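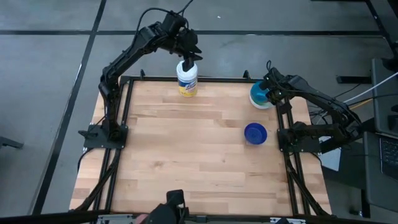
Work in April centered on the bench surfaces and on the cleaning routine that goes with them. The butcher-block style tops are now the standard surface for the tabletop tidying tasks, and the routine was written with that surface in mind. The current object set for the wipe-down task is small: an upright canister of disinfecting wipes with a white lid, placed toward the far edge, and a round bowl, teal inside with a white rim, placed toward the far right corner. Both positions are written into the task sheet so that results from different benches can be compared.

Surface care

The tops were sanded, oiled and left to cure before use. Troltar supplied the oil and Grudov supplied the boards. One top delivered in the first batch had a raised seam between two strips and was returned. The replacement was accepted without rework. Carys Lewis has set the re-oiling interval at 65 working days, to be reviewed once the first full interval has been completed. Disinfecting wipes are used at the end of each shift only. More frequent wiping dulled the finish on the trial top, and small items slid less freely on it afterward.

Task sheets

17 task sheets have been issued under the Petchrat plan. Each sheet gives the starting layout, the finished layout, and the conditions under which a run is set aside. Sheets for clearing, stacking and wiping are complete. The sheet for sorting cutlery is still in draft, as the tray specified by Gwawr Nicholas is on back order. The bowl was moved closer to the corner in the second revision of the wiping sheet to leave a clear path across the middle of the top. Simone Rocha checked the revised layout against the earlier one and found no need to repeat the completed runs.

Spending

The allowance for surfaces and consumables in this period was $4000. Boards and oil took the larger share. Wipes, bowls and replacement trays are charged to the same line. The line is within budget, and no transfer is requested. The invoice for the returned top has been credited in full.

Open items

The supplier of the cutlery tray has not confirmed a ship date. If the tray is not here by the next report, Hefin Llewellyn will approve a substitute of the same depth and the draft sheet will be reissued.

Humidity in the Gostenent room is above the range recommended for oiled wood in the early morning. A dehumidifier has been requested through Nigel Gosling. Until it is installed, the tops are checked for cupping at 9:00 a.m. and the result is entered in the bench log.

The next period will cover five further task sheets, all for items stored in drawers, and the first scheduled re-oiling.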